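Tellholm Drops Application Essay, Receives Essays Anyway

31 July 2024

Tellholm College opened its graduate application this month without a personal statement, ending a requirement that had survived four deans and one very long faculty meeting. Applicants are now asked for transcripts, two letters of recommendation and a short answer, capped at 200 words, to the question "What do you want to study here?"

The cap is enforced by the application portal, which stops accepting text at word 200 in the middle of whatever the applicant was saying. In the first week, a good number of short answers ended on "and" or "which is why I."

"We wanted to know what people want to study," said Renata Olivares, the college's director of graduate admissions. "Before, we mostly learned about their grandfathers."

Olivares said the old statement had become a burden on everyone who touched it. Applicants paid to have it polished, readers skimmed it over lunch, and department chairs asked for it to be summarized. The summary, she noted, tended to say that the applicant was passionate.

The change has not fully taken hold among applicants. The portal still has an upload slot labeled "Other Documents," meant for things like name-change forms and military records. So far it has taken in a large quantity of personal statements, several with cover pages.
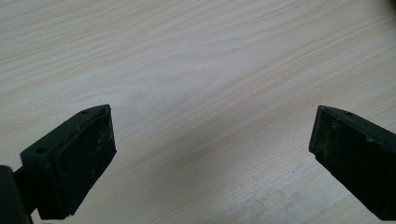 A pale tabletop with a wavy wood grain.

Tuncay Coşkun, who chairs the materials engineering program and sits on its admissions panel, said he has been told not to open them.

"I opened one," Coşkun said. "It was fine. It was about a canoe."

Under the new rules, readers score each file on coursework, letters and fit with a named research area. Anything in the "Other Documents" slot that is not an official record gets set aside unread, in theory. The college plans to rename the slot before the spring cycle. The leading candidate is "Official Records Only," although one department has asked for "Please Stop."

Letters of recommendation remain, despite a push in July to drop one of them. Faculty argued that a second letter was needed to confirm the first, and that both would be late in any case. The portal now sends recommenders 3 reminders, the last of which is also sent to the applicant so that the two can worry together.

The application fee is unchanged. Asked whether a shorter application might cost less to process, Olivares said the question had come up and had been referred to the finance office, where it is understood to be resting comfortably.

Applicants who began a file under the old form have 30 days to move it to the new one. Their essays will not transfer, but the portal will offer to email them a copy. Those who do nothing will be moved automatically, and will get a message asking them what they want to study here.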